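향 평가 참가자와 시간제 조향 보조를 찾습니다

안녕하세요. 저희는 작은 향수 공방 Zisasville입니다. 지금 저희는 Biltari라는 이름의 새 여성용 오 드 투알레트를 준비하고 있고, 출시는 올해 6월로 생각하고 있습니다. 출시 전에 여러 사람의 피부에서 이 향이 어떻게 변하는지 알고 싶어서 이 글을 씁니다. 저는 이 공고를 쓰는 사람이고 한국어가 모국어가 아닙니다. 표현이 어색한 곳이 있으면 너그럽게 읽어 주시고, 뜻이 분명하지 않으면 꼭 물어봐 주십시오.

모집은 두 가지입니다. 첫째는 향 평가 참가자, 둘째는 시간제 조향 보조 한 명입니다. 두 가지를 동시에 지원하실 수는 없습니다. 조향 보조는 처방을 보게 되므로 평가에 들어가면 결과가 공정하지 않습니다.

1. 향 평가 참가자

어떤 향인가

Biltari는 저희의 첫 향수 Kavach의 다음 작품입니다. Kavach는 가죽과 마른 담배 잎의 향이었고, 겨울에 좋아하시는 분이 많았지만 여름에는 무겁다는 말씀을 많이 들었습니다. Biltari는 그보다 훨씬 밝습니다. 처음에는 쓴 오렌지 껍질과 분홍 후추가 나오고, 가운데에는 무화과 잎과 자스민, 마지막에는 삼나무와 아주 적은 양의 머스크가 남습니다. 적어도 저희 코에는 그렇습니다. 참가자의 코에도 그런지를 알고 싶습니다.

처방은 세 가지가 남아 있습니다. 시료 번호는 206, 297, 447입니다. 번호는 저희 작업 노트의 순서이고, 큰 번호가 더 좋은 처방이라는 뜻은 없습니다. 세 시료의 첫인상은 비슷한데 두 시간이 지난 뒤에 차이가 납니다. 그래서 짧은 시향만으로는 부족하고, 댁에서 하루 동안 사용해 보시는 과정이 필요합니다.

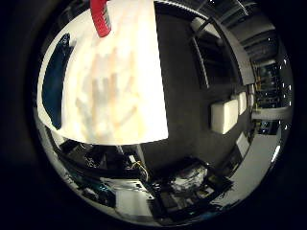
Zisasville 실내, 고르지 않은 조명 아래

참가 조건

만 19세 이상이면 성별과 관계없이 신청하실 수 있습니다. 여성용으로 이름을 붙인 향이지만 남성의 의견도 듣고 싶습니다. 향수를 매일 쓰시는 분도, 일 년에 몇 번만 쓰시는 분도 환영합니다. 전문 용어를 모르셔도 괜찮습니다. "할머니 댁의 장롱 같다" 또는 "비가 온 다음의 버스 정류장 같다"와 같은 말이 저희에게는 오히려 더 도움이 됩니다.

다음에 해당하시는 분은 참가하실 수 없습니다.

향료 또는 화장품 알레르기 진단을 받으신 분
천식이 있으신 분
임신 중이거나 수유 중이신 분
팔 안쪽 피부에 상처나 습진이 있으신 분
향료 회사, 화장품 회사에서 일하고 계신 분

후각이 최근에 약해졌다고 느끼시는 분은 신청하지 마시고, 회복하신 후에 다음 모집을 기다려 주십시오. 방문하시는 날에 열이나 기침이 있으시면 전화 한 통만 주시면 됩니다. 날짜를 바꾸어 드리고 불이익은 없습니다.

진행 방법

첫 방문에서는 시향지로 세 시료를 맡으시고 설문지를 쓰십니다. 시료와 시료 사이에는 쉬는 시간이 있습니다. 커피콩은 드리지 않습니다. 커피콩이 코를 쉬게 한다는 이야기가 유명하지만, 저희는 참가자께서 자신의 옷소매를 맡으시는 방법을 더 좋아합니다.

그 다음에 작은 병 세 개를 가지고 돌아가십니다. 하루에 한 시료만, 왼쪽 팔 안쪽에 한 번 뿌려 주십시오. 뿌린 직후, 두 시간 후, 여섯 시간 후, 그리고 주무시기 전에 기록지에 몇 줄을 적으시면 됩니다. 시료를 바꾸실 때는 하루를 쉬어 주십시오. 뿌린 자리를 문지르지 말아 주시고, 그날은 향이 강한 로션이나 섬유 유연제를 피해 주십시오.

마지막 방문에서는 기록지를 가지고 오셔서 저희와 이야기를 나누십니다. 대화는 녹음하지 않고 손으로 적습니다. 전체 기간은 첫 방문부터 마지막 방문까지 9일입니다.
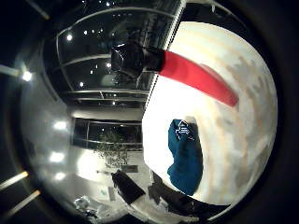 밝은색 나무 표면과 청록색 천

방문하실 때 부탁드릴 것

향수를 뿌리지 않고 와 주십시오. 헤어 스프레이와 핸드크림도 그날은 쉬어 주시면 고맙겠습니다. 방문 한 시간 전부터는 담배와 커피, 마늘이 많은 음식을 삼가 주십시오. 마스크는 계속 쓰고 계시다가 시향할 때만 잠시 내리시면 됩니다. 한 번에 한 분만 모시고, 다음 분이 오시기 전에 환기를 합니다.

사례

마지막 방문까지 마치신 분께는 Biltari 정품 한 병을 출시 후에 우편으로 보내 드립니다. 향이 마음에 들지 않으셨으면 Kavach로 바꾸어 드립니다. 교통비는 영수증을 주시면 드립니다. 중간에 그만두셔도 그때까지의 교통비는 드리며, 이유를 묻지 않습니다.

2. 시간제 조향 보조 (1명)

하시는 일은 원료의 무게를 재는 일, 희석액을 만드는 일, 병에 라벨을 붙이는 일, 작업 노트를 깨끗하게 옮겨 적는 일입니다. 평가 기간에는 시료 병을 준비하시고 기록지를 정리하십니다. 창작하는 일은 처음에는 거의 없습니다. 이 점을 먼저 말씀드리는 것이 옳다고 생각합니다. 그러나 저희가 새 처방을 맡아 볼 때 항상 함께 앉으시고, 의견도 똑같이 듣습니다.

필요한 조건은 소수점 아래 세 자리까지 저울을 차분하게 읽을 수 있는 성격과, 틀렸을 때 바로 말하는 습관입니다. 화학이나 화장품학을 공부하신 분이면 좋지만 필수는 아닙니다. 원료 이름이 대부분 영어와 프랑스어로 되어 있어서 알파벳을 읽고 쓰는 데에 불편이 없으셔야 합니다. 스페인어를 조금 하시면 원료상 Echeverría와 연락하는 일도 맡으실 수 있습니다. 저희는 감귤 계열 오일을 이곳에서 받습니다.

근무는 일주일에 세 번, 오후입니다. 요일은 서로 맞출 수 있습니다. 처음 석 달은 수습 기간이고, 수습 기간에도 급여는 같습니다. 급여 금액은 면담 전에 이메일로 알려 드립니다. 면담에 오신 다음에 금액을 들으시는 일은 없습니다.

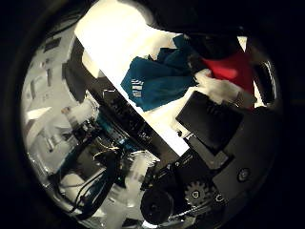 지원하실 때 이력서의 양식은 자유입니다. 사진은 넣지 말아 주십시오. 이력서와 함께 좋아하시는 향 한 가지에 대하여 짧은 글을 써 주시면 됩니다. 비싼 향수가 아니어도 좋고, 향수가 아니어도 좋습니다. 비누나 연필, 시장의 냄새에 대하여 쓰셔도 똑같이 읽겠습니다. 잘 쓴 문장보다는 자세한 관찰을 보고 싶습니다. 면담에서는 시향지 몇 장을 함께 맡아 보고 저울을 한 번 사용해 보시게 됩니다.

신청 방법

두 모집 모두 이 페이지 아래의 신청 양식으로 받습니다. 제목 칸에 "평가" 또는 "보조"라고 적어 주십시오. 평가 참가를 원하시는 분은 나이, 평소에 쓰시는 향수(없으시면 "없음"), 방문하실 수 있는 시간을 적어 주시면 충분합니다. 전화로는 신청을 받지 않지만 질문은 전화로 하셔도 됩니다. 작업 중에는 장갑을 끼고 있어서 전화를 늦게 받을 수 있습니다.

모든 분께 답장을 드립니다. 선정되지 않으신 분께도 드립니다. 보내 주신 개인 정보는 이 모집에만 사용하고, 모집이 끝나면 지웁니다. 기록지의 문장을 나중에 제품 소개에 쓰고 싶을 때에는 먼저 허락을 구하고, 허락하지 않으시면 쓰지 않습니다.

시료의 전체 성분표는 첫 방문 전에 이메일로 보내 드립니다. 받으시면 꼭 읽어 주시고, 전에 문제가 있었던 성분이 보이면 바로 알려 주십시오. 시료를 사용하시는 중에 피부가 붉어지거나 가려우시면 물과 비누로 씻어 내시고 사용을 멈추신 뒤에 연락을 주십시오.

2021년 1월 6일
Zisasville 향수 공방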